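Vistari : foire aux questions avant l'achat

Le jeu est en vente depuis le mois de mars et les mêmes questions nous reviennent. Nous y avons joué jusqu'au générique, puis encore un peu pour vérifier deux ou trois promesses de la page du magasin. Les réponses n'engagent que nous.

Vistari, c'est quoi au juste ?

Un jeu d'exploration et d'infiltration en vue à la troisième personne. On incarne Nicholas, cartographe de son état, chargé de relever les rues de Trurnside pendant que la ville change de plan chaque nuit. L'idée est bonne. Elle sert pendant les deux premiers chapitres, après quoi la ville ne change plus que lorsque le scénario en a besoin.

Le monde est-il vraiment ouvert ?

La page du magasin le dit. Trurnside, oui, à peu près : on monte sur les toits, on entre dans les cours, on peut ignorer la mission une bonne heure. Stavton, la deuxième région, est un long couloir avec des collines autour. On voit des fermes au loin, on ne peut pas y aller.

Combien de temps faut-il pour le terminer ?

L'éditeur annonce 60 heures. Nous n'avons pas trouvé où elles se cachent, sauf à compter les trajets à pied, et il y en a beaucoup. Le voyage rapide n'arrive qu'au chapitre cinq.

Il y a beaucoup d'objets à ramasser ?

3513, d'après le menu des statistiques. Ce sont presque tous des fragments de carte, identiques, posés sur des caisses. Quelques-uns ouvrent des salles secrètes assez réussies dans les égouts de Trurnside, les autres font monter un compteur.

Que gagne-t-on à 100 % ?

Une veste pour Nicholas et une scène supplémentaire, très courte. Si vous aimez finir les jeux à fond, vous le ferez de toute façon. Pour les autres, la scène ne change rien à la fin.

L'infiltration tient-elle la route ?

Par moments. Les gardes entendent une bouteille à l'autre bout de la place mais ne remarquent pas leur collègue qui disparaît à côté d'eux. En difficulté élevée, ils voient plus loin et ne réfléchissent pas davantage.

Faut-il une machine puissante ?

La configuration recommandée nous paraît optimiste. À Stavton, tout va bien. À Trurnside, de nuit et sous la pluie, l'affichage saccade même avec les ombres au minimum. Le dernier correctif devait régler cela, nous attendons toujours de voir la différence.

Y a-t-il des achats intégrés ?

Des tenues uniquement, pour l'instant. Nous gardons le « pour l'instant ».

Alors, on l'achète ?

En promotion, pourquoi pas. Au prix fort, il faut vraiment aimer marcher.

Commentaires (4)

toitsdezinc
Vous êtes durs avec Stavton, la musique y est superbe. Pour les gardes, par contre, rien à redire, j'en ai endormi six d'affilée au même endroit.

Pmalo_
Bloqué à 99 % à cause d'un fragment coincé dans un mur près du port. Quelqu'un a réussi à le prendre ?

> toitsdezinc
> Recharge le chapitre trois, chez moi il est réapparu sur le quai.

grisette44
60 heures, mon œil. Bouclé en un week-end. 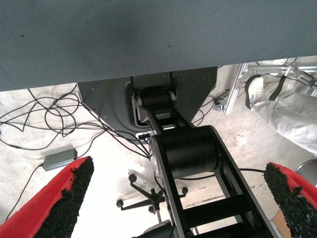 Bras articulé noir, sol en béton clair.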